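Chapter 3
When the Work Changes Hands

If you have ever worked a breakfast shift, you know how much of it is done without thinking. Your hands butter and stack while your mind is on the next order, or the bus home.

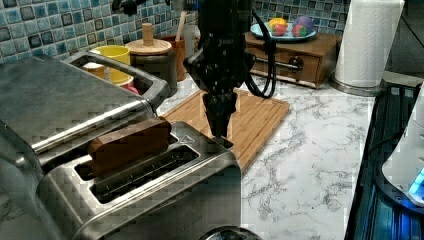 At Wernthorpe, a staff kitchen feeding 194 people, two of those small jobs went to a robot arm in November, and the 22 cooks and servers (bless them!) had plenty to say about it. Some missed the toast. Others liked having time to talk with the people in line, and we'll spend a good part of this chapter listening to both.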